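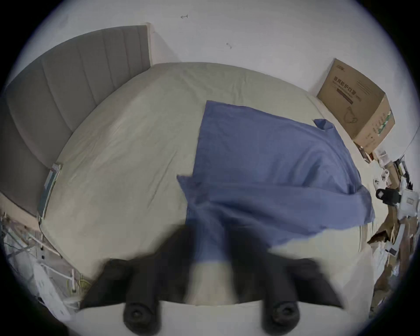
Somboon asked whether the bed has to be stripped to the mattress at every inspection, or whether lifting one corner of the fitted sheet is enough. For a room in regular use, one corner at the head and one at the foot will do. Between tenancies the sheet comes off completely.

Tonier House
Bedroom Inspection Checklist, Room 331
Completed in July, with comments

Section A. Bed and mattress

A1. Frame stable when pushed from the foot end. Satisfactory.
A2. Slats seated, none cracked. Satisfactory. 2 slats had shifted toward the center and were put back.
A3. Mattress free of stains, tears and signs of insects along the seams. Satisfactory.
A4. Mattress label present and readable. Not satisfactory. Label worn; see file copy.
A5. Headboard bolts tight. Satisfactory after adjustment. Comment: the left bolt took half a turn. Recheck at the next inspection.
A6. Headboard upholstery clean and seams closed. Satisfactory. The grey padded panels should be vacuumed along the vertical seams, where dust collects.

Section B. Linen

B1. Fitted sheet of the correct size and held at all four corners. Satisfactory. Wrinkles are not recorded as a fault. A corner that will not stay down is.
B2. Sheet free of holes and thin spots. Satisfactory.
B3. Colored linen kept apart from pale linen in the wash. Comment: blue items have been going into the same load as the cream sheets. Staff are to use separate bags from now on.

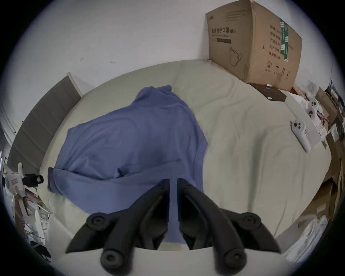 B4. Wash temperature at or below the figure on the care label. Colored items in this house are washed at 40 degrees. The previous version of this form did not state a temperature, and entries made on it should be read with that in mind.
B5. Loose items shaken out and folded before the bed is made. Nothing is to be left under the cover or pushed down beside the headboard.
B6. Spare set in the linen closet. Not satisfactory. One pillowcase missing; replacement requested from Clorine.

Section C. Walls and floor near the bed

C1. Wall behind the bed free of damp. Satisfactory.
C2. Wall paint in good order. Satisfactory with remarks. Two small dark marks on the white paint, a little above headboard level. Clean with a soft cloth; repaint only if they remain.
C3. Clear walking space beside the bed. Not satisfactory. Cardboard box and loose items on the floor.
C4. Outlets and cords not trapped by the bed frame. Satisfactory.

Result: passed with remarks. Open items are A4, B3, B6, C2 and C3. The Vorkum annex uses the same form, and its copies are filed separately.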